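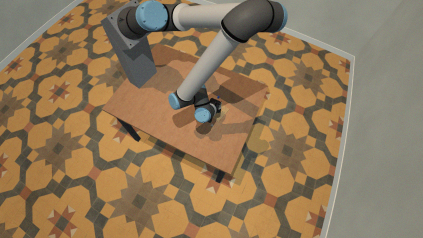

Simulated robot arm over a wooden table, computer rendering

Home | Food | Oils and Fats | Nuts | Index

Walnut oil

June 5, 2023
By Zarmeena Jatoi

This site uses cookies to remember your settings. Accept | Manage

Walnut oil is the fixed oil pressed or extracted from the kernels of the walnut tree, most often the Persian walnut (Juglans regia). It is a liquid at room temperature, pale yellow to light amber when pressed from raw kernels and brown when the kernels have been roasted. The oil is used as a salad and finishing oil, as a drying oil in painting and wood care, and to a small extent in soaps and skin products. It should not be confused with black walnut hull extract, which comes from the green outer husk of Juglans nigra and contains little or no kernel oil.

Composition

Walnut oil consists mainly of triglycerides. Linoleic acid, an omega-6 fatty acid, makes up more than half of the total fatty acids in most samples. Oleic acid and alpha-linolenic acid, an omega-3, follow in amounts that vary with cultivar and growing conditions. The saturated part is small and is mostly palmitic acid, with less stearic acid.

The share of alpha-linolenic acid is high for a common cooking oil, though well below that of flaxseed oil. Fruit grown in cooler districts tends to give oil with more polyunsaturated fat than fruit of the same cultivar grown in hot ones. Kernel maturity also matters: oil content rises through the season and levels off before the husk splits.

Minor components include tocopherols, sterols and small amounts of squalene. Gamma-tocopherol is the main form of vitamin E present. Most of the phenolic compounds of the walnut are held in the thin brown skin of the kernel, called the pellicle, and only a small part of them passes into the oil. They remain in the press cake and account for much of its bitter taste.

Production

Kernels for oil are usually pieces and halves that do not meet the grade for table use. Darkened kernels can be pressed, but moldy or insect-damaged ones are removed, as they raise the free fatty acid level and give the oil a stale smell. The nuts are dried in the shell, cracked, and separated from shell fragments by air and by hand sorting.

Three methods are in general use.

Hydraulic pressing. Ground kernels are wrapped in cloth or layered between plates and squeezed slowly. The yield is modest. The oil is cloudy at first and is left to settle.

Screw pressing. Kernels are fed through a rotating screw in a slotted barrel. Walnut kernels are soft and high in oil, and a feed of kernels alone tends to slip and form a paste. Some mills add a portion of clean shell to give the screw something to grip. Barrel temperature is controlled by screw speed and by the size of the outlet.

Solvent extraction. Ground kernels or press cake are washed with hexane, which is then driven off by heat. The crude oil must be refined before it is eaten. This method recovers nearly all of the oil and is used mainly for large volumes and for cosmetic grades.

In the French style, the kernels are ground to a paste and warmed in an open pan before pressing. Heating develops the roasted flavor and makes the oil flow more easily. The length of this step is judged by smell and color, and it is the main source of difference between mills.

Pressed oil is clarified by settling, by paper filter, or by both. Settling takes longer but avoids contact with air during pumping. Sediment left in the bottle is harmless when fresh but shortens the keeping time.

Mill record: Brernalham

The Brernalham mill, run by Kornél Somogyi, presses walnuts with a hydraulic press and a screw press in the same building. Its log for one season lists 211 batches. Each batch was 200 pounds of kernels, and kernels above 5 percent moisture were returned to the dryer before grinding. Somogyi's notes record that oil from the hydraulic press settled more slowly than oil from the screw press, and that the difference was greatest in batches pressed early in the season. The log does not give peroxide values, and the kernels came from mixed cultivars, so the results cannot be compared directly with those of other mills.

The mill's roasted oil is sold under the name Brundanance. The raw oil is sold unlabeled in bulk to Pelwood, a maker of wood finishes.

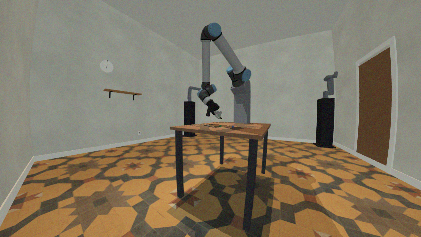

Refining and grades

Refined walnut oil is neutralized with alkali to remove free fatty acids, bleached with clay, and deodorized with steam under vacuum. The product is nearly colorless and has little taste. Refining removes part of the tocopherols along with pigments and odor compounds, and some producers add an antioxidant afterward.

Trade names for the grades are not used the same way everywhere. "Virgin" generally means pressed oil that has not been refined. "Cold-pressed" refers to pressing without outside heat, but it does not rule out roasting of the kernels beforehand, and labels may carry both terms. "Toasted" and "roasted" are used for the same product.

Storage and rancidity

The high level of polyunsaturated fat makes walnut oil quick to oxidize. Light, heat, air and traces of copper or iron all speed the process. The oil is packed in dark glass or in lacquered tins, filled close to the top. An opened bottle is kept in the refrigerator, where the oil may thicken or turn hazy. It clears again as it warms, with no loss of quality.

Rancid walnut oil has a smell often likened to putty or old paint. A bitter taste alone is a less certain sign, as it may come from the pellicle. In the laboratory, early oxidation is followed by peroxide value and later stages by anisidine value. A low peroxide value in an old sample can mislead, as peroxides break down in time.

Emmett Halvorsen and Hemi Sheehan compared 3 types of closure on half-filled bottles of unrefined oil held in a dark cupboard. Cork gave the fastest rise in peroxide value and a lined screw cap the slowest. A swing-top closure fell between them, with wide scatter that the authors put down to worn gaskets.

Uses

Food. Unrefined walnut oil is used in dressings, on cooked vegetables, with cheese, and in some cakes. It is seldom used for frying, as heating drives off the aroma and can leave a bitter note. Refined oil tolerates more heat, but costs more than other neutral oils with the same performance.

Painting. Walnut oil is one of the older binders for oil paint. It dries more slowly than linseed oil and yellows less, and it has been chosen for whites and pale blues for that reason. The dried film is somewhat softer. Paint makers use refined oil free of added antioxidants, which would delay drying.

Wood care. The oil is wiped onto bowls, cutting boards and utensils and left to cure. Curing may take several weeks in a cool room. Heat-treated walnut oil, such as the Teixeira type, cures faster and leaves a harder surface. Rags wet with any drying oil can heat up and catch fire on their own, and are spread flat outdoors or soaked in water before disposal.

Soap. In soapmaking, walnut oil gives a soft bar with a mild lather. It is used as a minor part of the blend, as larger amounts shorten shelf life.

Allergy

Walnut is a tree nut and a major food allergen. Unrefined oil can carry enough kernel protein to cause a reaction. Refining lowers the protein content, but the remaining amount varies, and refined walnut oil is not treated as safe for people with walnut allergy. Marisol Gallagher's survey of small mills found that several pressed walnut, hazelnut and sesame on shared equipment, with cleaning between runs limited to brushing and a flush of fresh kernels.

Press cake

The cake left after pressing still holds some oil along with most of the protein and fiber of the kernel. It is milled into flour for baking, added to animal feed, or pressed again. Cake from presses fed with shell is not suitable for food. Walnut flour goes rancid nearly as fast as the oil and is sold chilled or vacuum packed.

See also: Drying oils | Hazelnut oil | Peroxide value | Tocopherols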